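Lecture 7. When the Jaw Does Not Let Go: Faults in Hand-Held Grippers

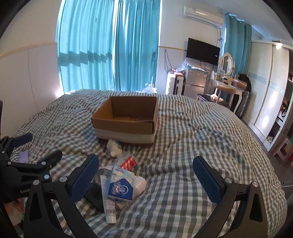 Last week we finished with force limits. Today we stay with the same family of tools, the two-jaw gripper which a person carries in the hand, and we study one fault in detail. Please have your notes on linkages open, because I will refer to them.

1. Background

The case comes from the Haldane packing study. Operators used hand-held grippers to pick up small household goods and put them into a cardboard box. The work was done in ordinary rooms, on beds, tables and floors. The report was written by Alasdair Aitken and is dated March 1, 2021. You will find it in the course folder under the name Fallotwood, which was the internal name of the tool. Read at least the first part before the exercise class.

2. What happened

After 226 cycles in one session, the right jaw stopped returning to the open position. The operator released the trigger and the jaw stayed where it was. She pulled the trigger a second time, harder, and then the jaw opened with a jump. A toothpaste tube fell out and its cap cracked. The operator's other hand was near the linkage and she got a small pinch on the index finger. The injury was minor, but the report classifies it as a safety event, and I agree with this.

The team continued to work on the same day. This was the second mistake, and we will come back to it.

3. Finding the cause

The first idea was a weak return spring. The spring was measured and it was inside its tolerance. The second idea was dirt in the slide. Some lint from bedding was found there, but after cleaning the fault came back.

The real cause was a pivot screw. It had no thread lock, and it turned a little with each cycle. It turned in the tightening direction, which many students do not expect. When the joint is too tight, friction becomes larger than the spring force near the end of the travel, and the jaw sticks. Under a harder pull the friction breaks suddenly – this is the jump.

Compare with the stick-slip curve from Lecture 4. The shape is the same.

4. Why the log did not show it

The tool recorded jaw opening, but the software smoothed the signal over 1000 milliseconds. A sticking time shorter than this almost disappears. When the raw data was plotted, the delay was already visible at cycle 13. So the information existed for a long time before the event.

5. Corrective actions

Thread lock on both pivot screws, and a paint mark across each screw head so that rotation can be seen by eye.
A guard over the linkage on the side of the free hand.
Opening time checked on raw data, with a warning to the operator.
Stop rule: if a jaw does not open on release, put the tool down and report it. Do not pull again.
Pivot screws replaced every 2000 cycles.

The last number is a choice of the team and was not calculated. In the exercise you will discuss if it is reasonable.

6. For the exercise class

Draw the free-body diagram of one jaw with friction at the pivot. Find the largest friction torque at which the spring can still open the jaw. Use the Cledex spring data from the table in the appendix – be careful, the stiffness is given per millimeter.

Also write half a page about the decision to continue after the pinch. Who had the authority to stop, and what information did this person have at that moment?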